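Choosing Wall Tile for a Small Kitchen

Readers of this blog have asked on several occasions how our office arrives at a tile selection when the kitchen in question is small and receives little daylight. The following notes set out the practice we have adopted over the past several projects, with particular reference to the Galis apartment, which was completed in September.

The owner, Aba Dogbe, had inherited a kitchen with plain white walls and a single north-facing window. She wished to retain the cabinets, which were in sound condition, and to direct most of the budget to the walls. Her instructions were brief: the room should feel finished, it should be easy to wipe down, and it should contain no beige.

Our first recommendation in such cases is to settle the grout before the tile. Grout accounts for more of the visible surface than most owners expect, especially where the tile is small. A pale grout draws a grid across the wall. A grout matched to the tile allows the color to read as one field. For the Galis kitchen we prepared boards with both and left them in the room for 6 days, so that Ms. Dogbe could view them at breakfast and again under the evening lamps.

She chose the pale grout. I had favored the darker one and recorded my reservations at the time. I have since withdrawn them.

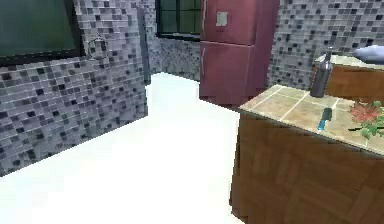 Small square mosaic in mixed grays, with light grout lines.

The second matter is quantity. We ordered 338 sheets from Nostero, including an allowance for breakage and for cuts at the corners. Owners are sometimes tempted to reduce this allowance. We advise against it, as a later batch may differ slightly in shade, and a patch beside the stove will be noticed every day. The unused sheets should be labeled with the batch number and stored flat.

The third matter is the edge. Where a tiled wall turns a corner, the treatment must be decided before installation begins. Nii Ayaaba, who set the tile at Galis, prefers to carry it around the corner and finish against the plaster on the far side. Metal trim is quicker to install and costs less, and we have specified it in rental units without complaint.

With regard to furnishings, we kept the additions few. A narrow oak shelf from Mensah holds the everyday plates. The stools are by Vuketero and were re-covered in a rust-colored canvas at a cost of some $100 for the pair. Ms. Dogbe supplied the curtains herself, in unbleached linen, hemmed to clear the sill. The pendant over the table was moved eight inches toward the window after the electrician's first visit, and the old ceiling opening was patched and painted.

Sealing was carried out after the grout had cured for the period stated by the manufacturer. We have asked Ms. Dogbe to repeat the treatment once a year and to avoid vinegar-based cleaners in the meantime.

A separate post will address countertops, including the question of whether a wood surface is suitable beside a sink. Questions concerning tile may be left in the comments section, where they will be answered as time permits.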